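Home Products Support My Tickets Log out

Detitley Furniture Support
Ticket 3000: pale haze on Undon table, wood top
Status: open
Opened: 29 Jan 2023

Problem: a lighter band runs diagonally down the middle of the top. The grain looks washed out there and reads normally on either side. Table is 3 years old, finished with Nirnance clear oil.

Tried so far:
- Dry white cotton cloth, 5 passes along the grain. No change.
- Damp cloth, then dry. No change. Cloth leaves small reddish lint.
- Ceiling lamp off, blinds closed. Band weaker, still present.

Support reply: compare the band at two times of day before sanding. If it moves, it is glare on the finish. If it stays put, apply one thin coat of oil and wait 23 hours.

Customer update: first check done, second check pending. Will hold off on the oil until then.

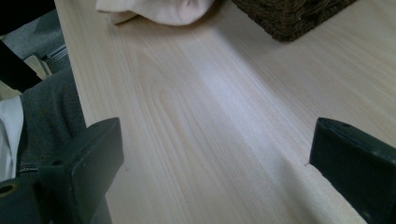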